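Rerwood Finds Cause of Gripper Fault in Bouquet-Handling Robots and Begins Free Update

STURKOLHAM, December 12, 2023 -- Rerwood has found the cause of a fault that made some of its Akov tabletop robot arms close on flower stems with too much force. A fix is ready, it works well in our tests, and we are very happy to be sending it out to customers this week, free of charge.

The fault was first reported in September by Kurtuluş, a floral studio that uses two Akov arms to pick up tied bouquets and move them to the packing table. Staff noticed crushed stems below the tie. In one case an arm kept squeezing after it had been told to let go, and a worker had to press the stop button. There were no injuries. Kurtuluş switched off both arms the same day and called us, and we are grateful for how quickly they did it.

Our engineers traced the trouble to the way the gripper decides that it is holding something. Akov watches for a rise in motor load as the fingers meet the stems. Dried plants give very little push back at first, and then they give way all at once. The software read that sudden give as a slip and tightened the grip to make up for it. If the stems gave way again, it tightened again. Bits of dried plant collecting near the base of the fingers made things worse by adding drag, and the drag confused the load reading.

Once we knew what to look for, we could make the fault happen on the bench whenever we wanted -- a great moment for the team! We ran 537 test grips on mixed bouquets with both dried and green stems, using the old software and the new. 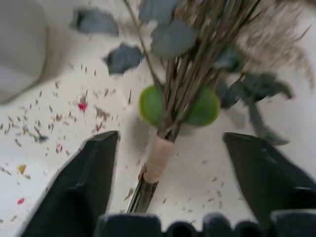
What Changes With the Update

The new software sets a firm upper limit on grip force and allows only one correction for a suspected slip. After that the arm stops, opens its fingers and asks for help. The release command now comes ahead of everything else the gripper is doing. With the update in place, the last 200 test grips were completed without a single runaway squeeze.

"I have wanted to get dried flowers right from the start, and this fault taught us more about them than a year of easy bouquets," said Nesrin Gündoğdu, head of product safety at Rerwood. "They shed, they snap, and every bunch is different. I love that the arm now knows when to give up and call a person over."

What Customers Should Do

The update covers all 100 Akov arms now in use for flower work. Until it is installed, please do not use the arm on dried or partly dried bouquets, and keep hands away from the fingers while the arm is powered. Brush plant bits off the table and the gripper base before each shift -- a soft, dry brush is fine. Please don't use compressed air, which can push dust into the finger joints.

Customers who have seen crushed stems or a slow release should contact Rerwood support before turning the arm back on. Replacement finger joints are free for any unit that shows wear from the fault.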